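Gripper comparison, simulated bedroom cell
Pre-run inspection checklist with reviewer comments
Filled in by Trudy Nepia. Comments by Heather Fairweather unless initialed.

1. Controller build matches the one named in the test plan.
Yes. Both candidate grippers, the Skasora two-finger and the Dendska two-finger, were run on the same build.
Comment: Good, but the plan was edited after the first batch. I'd like the old version kept next to the new one so we can see what moved.

2. Joint limits and speed caps loaded from file, none typed in by hand.
Yes.
Comment: Checked the log myself. One cap had been typed in by hand and then overwritten by the file at load. Harmless this time. Mark it "yes, after correction."

3. Emergency stop halts both arms from either operator station.
Yes in simulation.
Comment: A stop in simulation is a line of code. I will not count this toward sign-off for the real cell. Wiremu McKinnon has the hardware stop test on his list for June, and this line stays open until he has done it.

4. Contact force threshold set and tripping.
Partly. Trips on rigid surfaces, slow to trip on the blanket.
Comment: How slow? "Slow" is not a reading. Cloth is the whole point of using a bed in this comparison. If the threshold only works on boards and boxes, we might as well have used a table.

5. Grasp trials logged for each gripper.
Skasora 1,529 trials, Dendska 2,000.
Comment: Why are they different? Lingyun Cao says the Skasora batch ended early when the license timed out. Fine, but then don't put the two success rates side by side in the summary as if they came from equal runs. Either finish the short batch or cut the long one to match, in the order they were run.

6. Base placement and clearance between arms reviewed.
Yes. No arm-to-arm contact reported by the collision checker.

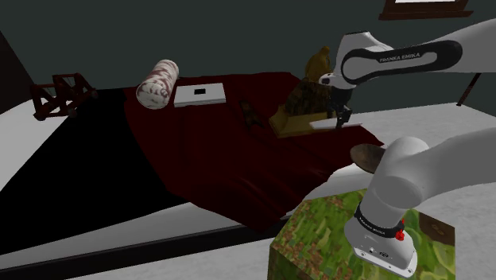

Comment: The collision checker reports what it has been told to look for. Trudy, please confirm that the wrist housings are in the check as full shapes, with no simplified capsules standing in for them. I have seen a clean report from this tool on a run where two links plainly passed through each other.
Reply (T.N.): They were capsules. Switched to full shapes and reran 106 trials. Two contacts flagged, both on the return move.
Comment: Two contacts is two more than the report said. Rerun all of it.

7. Object masses and friction values have a source.
Partly. Masses measured. Friction taken from the default table.
Comment: The default table makes every gripper look good. Jérémie Le Goff has pull-test numbers for cotton and for bare board. Use those. The vendor claims for the Dendska pads rest on friction we haven't seen in our own hands.

8. Camera views recorded for every failed grasp.
No. 68 failures have no saved view.
Comment: Then we don't know what kind of failures they were. Leave them in the total, and label them "cause unknown." They are not to be put down as "object slipped."

9. Restart after a stop needs a deliberate operator action.
Yes.
Comment: Agreed. Tried it three times from each station.

10. Recommendation to move to the Grikitmont cell.
Trudy: Yes, with the Dendska gripper.
Heather: No. Items 3, 4, 5, 6, 7 and 8 are open. I have no opinion on which gripper is better, and I don't think this data gives anyone else one either.

Next review: when item 6 has been rerun in full. Send the logs along with the summary.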